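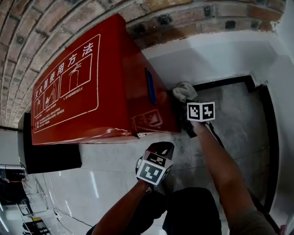 *Extinguisher cabinet with printed operating steps, brick-vaulted area.*

**Handout 3: Extinguisher cabinets**
Grevside building safety course, 2022-04-02

Read before the practical. Bring it with you.

The heading on the cabinet means "how to use a fire extinguisher." The pictograms run in a row under it, and the numbered steps are printed below in small type. Learn the steps in advance. You won't have time to read them in smoke.

Condition check:

- Door opens fully with one hand
- Instructions legible from standing height
- Scuffs and worn paint: note them, no action unless there is rust
- Stickers on the end panels: report if faded
- Floor in front kept clear

Write the result in the log, even when there is nothing to report.

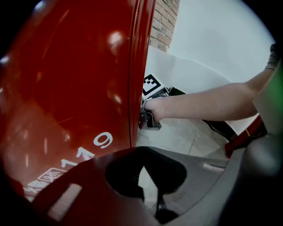
The number to call is 119, the fire number in mainland China. Students going on to the Plitel site should check which number applies there and write it on page 2 of the log. Give the address first, then the floor, then what is burning. Stay on the line until you are told to hang up.

For next time: read section 9 of the course binder and fill in the cabinet sheet for your own building. Sheets go in the tray outside room 17.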